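Treledside Community Help
Home & Household

We use cookies to keep you signed in and to see which pages get read. By continuing to use this site you accept this. Manage settings

Reading time: 5 minutes

Everything ends up on the bed. How do I keep a small bedroom clear?

Posted by tromow_upstairs, 1 June 2021

I rent a small room with the bed pushed into the corner, so one long side and the headboard are both against walls. There is no closet in the room itself. I have a share of the one in the hall, and that is full of coats and a vacuum.

My problem is that the bed is the only big flat surface I have, and by evening it is covered. Clean laundry, spare blankets, chargers, wrappers, whatever came out of my pockets. When I want to sleep I move it all to the floor, and in the morning I move it all back so I can walk. I have been doing this since September and I am tired of it.

Things I have tried:

A chair for clothes. It filled up in two days and then I had no chair.

A set of plastic drawers. They were too deep for the space by the door and I gave them to my sister.

Making the bed first thing. This works until lunch.

I have two spare blankets and an extra quilt that I do use when it gets cold, so I don't want to get rid of them. I can't drill into the walls. The only outlet near the bed is next to the headboard, so the charging cords run over the sheet. My budget is small. What would you do first?

Witkowska

Start with the bedding, because it takes up the most room and you touch it the least. Get it off the mattress and you will have half the bed back.

You said you can't drill, but you didn't say what is under the bed. If there are four or five inches of clearance, buy one flat zippered bag and put both blankets in it. Fold them in thirds the long way, then in half, and they will lie flat. The quilt is harder. Rolled quilts look neat but they don't fit under most beds. Fold it to the width of the mattress and lay it across the foot, under the comforter. It makes a small bump at your feet. I have done this for three winters and stopped noticing it after the first week.

If there is no clearance, put the blankets inside a pillow cover, the large square kind, and use it as a back cushion against the headboard.

Next, the small stuff. You need a trash can you can reach from the bed. I mean really reach, with your arm, lying down. Mine is a little one with a swing lid and it sits on the floor by the pillow end. Wrappers and tissues go in there and nowhere else. Before I had it, I would leave them on the comforter and tell myself I would take them to the kitchen.

For the rest, I clear the bed in the same order every evening:

Trash first.
Then anything that needs washing.
Then anything that belongs in another room, all in one container, one trip.
Then chargers.
Bedding last.

It takes me less time than brushing my teeth now. The first few times were slower. Don't start with the folding. If you start with the folding you end up sitting down and looking at your phone.

My daughter's room has the same layout as yours, with the bed in the corner and the outlet by the headboard. She is at the trash stage of the list.
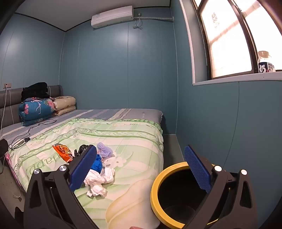 Wrapper, white wad and bag first. The quilt and blankets by the headboard can wait.

With the wrapper, the wad of tissue or cloth and the bag gone, there isn't much left on the near part of her bed. The pom-pom goes back on her key ring and the blue cloth goes in the wash. The pillow at the foot end goes back up to the head once the quilt has been moved. She has two beige blankets with a small pattern on them, and those are going in the zippered bag.

One more thing about clothes. If you have something you wore for an hour and will wear again, it needs a place that isn't the bed. An over-the-door hook costs very little and doesn't need any drilling. Check that the door still closes before you throw away the package.

corner_room_64

Agree with most of the above but I would do the cords first. I don't like a charger block sitting on bedding, and a cord across the sheet gets pulled every time you turn over. Adhesive cord clips on the side of the nightstand, or on the bed leg if you don't have a nightstand. Wipe the spot with rubbing alcohol and let it dry before you stick them on – mine fell off twice before I read the instructions. If your headboard is fabric like mine, the clips will not hold on it.

Then get a longer cable, one that can drop from the outlet to the floor and come up beside the mattress. Keep one phone cable there and put the others in a drawer.

The flat bag under the bed is fine, but get one with handles on the short end. Mine has them on the long side and I have to lie on the floor to pull it out.

Vomisholm

just get a bigger laundry basket. put everything in it at night, put it by the door. sort it on the weekend. not pretty but the bed is empty

tromow_upstairs

Thanks all. I measured and there are six inches under the bed, so I have ordered the flat bag, with handles on the short end. I moved the kitchen trash can next to the pillow for now to test it, and it is too tall, so I will look for a small one. I will try the clips after that. My door already has a hook on it, under two coats that aren't mine.

Get new answers from Home & Household by email. Sign up for the newsletter. Unsubscribe at any time.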